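Chapter 7
Floors and Floor Finishes

Key terms: substrate, screed, wear layer, expansion joint, slip rating, coving

A floor takes more abuse than any other surface in a building. Walls are bumped now and then, and ceilings are hardly touched at all, but a floor is walked on, rolled over, scraped, and washed every day it is in use. In a busy clinic or school it may be the first finish to be replaced.

In Chapter 6 you studied wall systems and the loads they carry. This chapter moves down to the horizontal surface and looks at how it is built up, how it is finished, and how it is kept in service. You will need the tables on moisture from Chapter 4, so keep them at hand.

7.1 The Layers of a Floor

Most commercial floors have a structural slab at the bottom, a leveling layer or screed above it, and a finish on top. The slab carries the load. The screed gives a flat surface and may hide pipes or heating cable. The finish is the part people see and touch.

Problems in the finish often begin lower down. A screed that was covered too early will push moisture upward, and the adhesive above it will let go. Bubbles and lifted seams are common signs. When the Podska library reopened in October after a long renovation, 635 square feet of sheet flooring had to be taken up again in the reading room. The installer, King-fai Tu, traced the fault to a screed that had been given only 2 weeks to dry.

7.2 Choosing a Finish

The choice of finish depends on traffic, cleaning method, noise, and cost. Carpet tile is quiet but stains easily. Ceramic tile resists water but is hard underfoot. Smooth seamless finishes are easy to mop and leave few places for dirt to collect.

Color matters too. Dark floors show dust and pale floors show scuffs, so many designers settle on a mid or light grey. Plain white walls reflect daylight onto the floor and make a room seem larger, though they also make any stain near the base easy to notice. 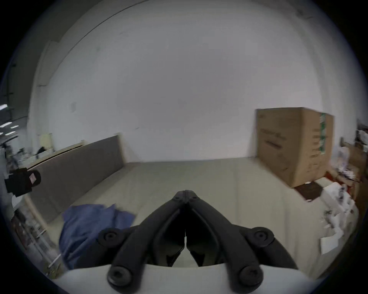
7.3 Where the Floor Meets the Wall

The joint between floor and wall is a weak point in any room that is washed often. Water collects there, and mop heads strike it. A coved base, in which the floor finish curves up the wall, removes the corner and makes cleaning easier. A separate baseboard costs less and can be replaced on its own, but the gap behind it must be sealed.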